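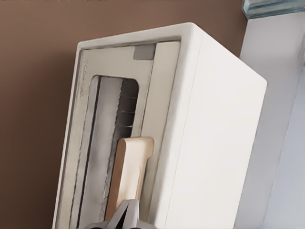
Gathering demos in simulation, week six

2018-07-26

I got through 138 demos on the Turkard task set this week. The goal is 300 before I train anything. Nineteen got thrown out, mostly for bad starts.

The wooden handle in the white appliance is the slow one. The opening is narrow and the gripper has to come in straight, so I drive that last stretch at half speed.
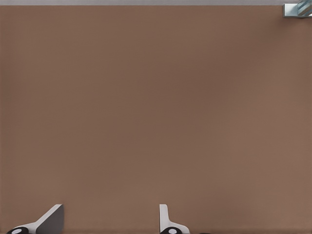 I also changed how an episode begins. The fingers now start open, and I let the recorder run for a moment before I touch the controls. The old Surkine script trimmed those frames and the policy never learned to wait.

Still to do: fix the wrist view logging, rename the September folders, and replay the rejects at full speed.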